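Relatório de projeto: arrumação de objetos pequenos com braço robótico de bancada
Autores: Noura Abu Hammour e Thulani Mnguni
Entregue em 18 de abril de 2020

1. Objetivo

O projeto avaliou se um braço de bancada com pinça de dois dedos consegue executar uma tarefa doméstica simples: recolher objetos espalhados sobre uma mesa e colocá-los num recipiente. A mesma sequência aparece no trabalho de loja, por exemplo na reposição de artigos a granel. O critério de utilidade foi definido antes dos ensaios: a máquina teria de concluir a tarefa sem intervenção humana e num tempo aceitável para quem a usasse em casa.

2. Montagem

Usou-se o braço Kuto, com controlador Visser e o software de planeamento Lorkia, na versão disponível no laboratório em março. A câmara está fixa junto ao punho e acompanha o movimento da pinça. Esta opção simplifica a calibração, mas tem um custo: quando o braço se aproxima de um objeto, o recipiente pode sair do campo de visão, total ou parcialmente, e a sua posição tem de ser mantida em memória.

A superfície de trabalho é uma mesa branca e mate, encostada a uma parede clara. O recipiente é uma caixa de plástico bege de rebordo grosso e arredondado. Os objetos de ensaio são bolas brancas e lisas. A combinação de branco sobre branco foi mantida de propósito, visto que numa casa ninguém escolhe a cor da mesa em função do detetor.

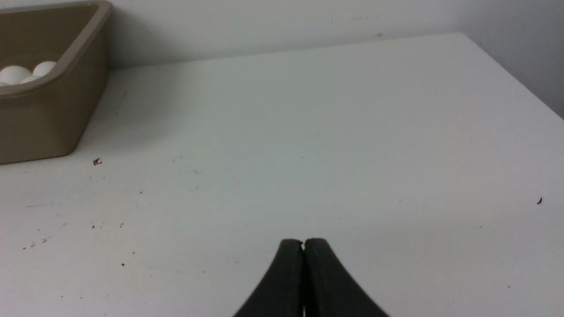 3. Procedimento

Cada ensaio começa com a pinça fechada. O programa localiza a caixa, regista a posição do rebordo e procura as bolas na mesa. Segue-se a aproximação vertical, o fecho dos dedos, a elevação e a largada sobre a caixa. Foram realizados 272 ensaios, com uma bola por ensaio. Considerou-se falha qualquer ensaio que exigisse a intervenção de um dos autores.

4. Resultados

Falharam 24 ensaios. Em 11 deles a bola não foi detetada ou foi confundida com uma zona clara do tampo. Nos restantes 13, a bola escapou entre os dedos durante o fecho ou bateu no rebordo e caiu fora da caixa.

As sombras tiveram um efeito misto. A sombra da caixa ajudou a estimar a sua posição, pelo contraste com o tampo, mas deslocou o contorno calculado nos ensaios com luz lateral. As manchas e os pontos escuros do tampo geraram deteções falsas, eliminadas com um limiar de área mínima. O limiar não foi testado com objetos menores do que as bolas.

5. Discussão

A taxa de falha, 8,8 %, é baixa para uma demonstração e alta para uso doméstico. Uma pessoa faz o mesmo trabalho em poucos segundos e apanha várias bolas de cada vez. O sistema trata uma de cada vez e para quando perde a referência do recipiente.

O protótipo comercial Lallitz, que consultámos apenas por documentação, usa uma segunda câmara fixa. Não foi possível comparar os dois sistemas nas mesmas condições.

6. Trabalho futuro

Estão previstos 3 ajustes: câmara fixa adicional, nova tentativa automática após falha de preensão e ensaios com objetos de formas diferentes.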